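The Shop That Sends You What It Likes

When I moved to Grernell I knew two people, and one of them was my landlord. On my first Friday I went down the hill to buy tea and found a shop with no tea on the shelves. There was a counter, a scale, a bell, and a man writing addresses by hand.

The man was Selim Güneş, and he does not really sell to people who walk in. He sells by mail. You pay him for three months, you tell him what you cannot eat, and after this he decides. He has 1,000 subscribers now. Two years ago he had 35, and most of them were cousins.

Snack subscriptions are not a new idea, and many of them closed as quickly as they opened. I asked him why his is still alive. He thought for a long time and said that he answers letters. People write to him to complain about a licorice, and he writes back to defend it.

His partner in the business is Jae-in Yeon, who worked before in the customs office of a shipping firm and who knows which candy will be stopped at which border. She chooses the sweets from small makers, often family companies that have no website and one telephone. Some of them she visited five times before they agreed to sell to her. One maker, in Prendergast, still refuses to put a price on paper, and every June she must go there to hear it spoken.

I asked if she has a favorite. She said that she is tired of sugar and eats mostly pickles — but she remembers each sweet she has ever rejected, and she can tell you the reason.

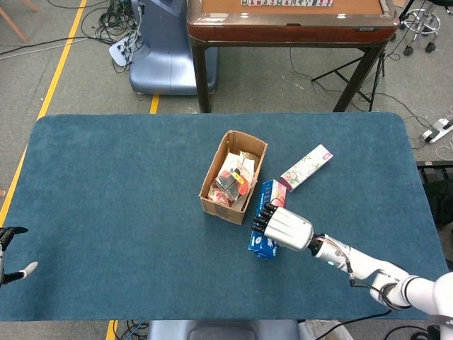

What a box costs

A single box is 15 dollars, with postage. The postage is the part that hurts. When the rates went up last winter, the two of them sat in the back room with a calculator and discussed if they should stop. They wrote to all the subscribers and offered them the choice of a higher price or a smaller box. Most chose the smaller box, and many added that the old one was too much for one person anyway.

They would like to reach 2,000 subscribers, and then no more. Above this number, Jae-in says, they would need a warehouse, and she has spent enough of her life in warehouses.

I have been a subscriber since spring. I still buy my tea in the supermarket.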